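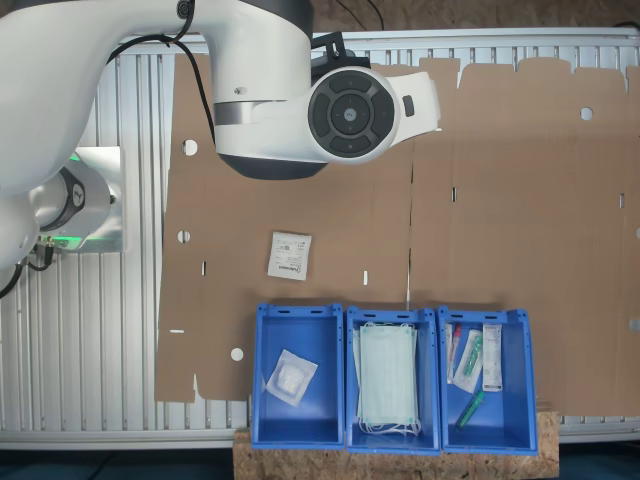 Do I need a new risk assessment if I only change what the robot picks up? We have one arm on a bench doing kit packing, and I want to add syringes to the job.

You need to at least reopen the old one. The assessment covers the whole application – arm, gripper, part and bench – so a new part counts as a change. I write a dated note even when my answer ends up being "same as before."
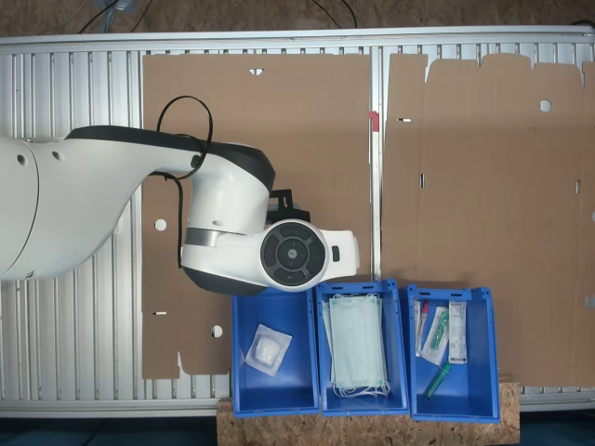 I also redo the speed check. We run at 300 mm/s with people nearby and I wouldn't go to 400 without measuring contact force again.
– Nosipho Potgieter

Second answer: depends on your site rules. At Vetell we just had to tell the safety lead. 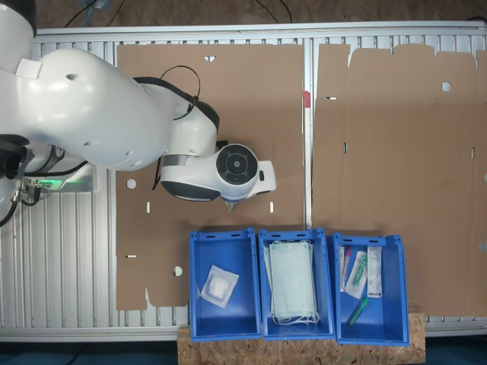

Arm over the bench, bins along the front

Third answer: what Nosipho said. Also look at sharp stuff, capped or not! And save a copy of the old program first, I forgot once and lost a whole afternoon.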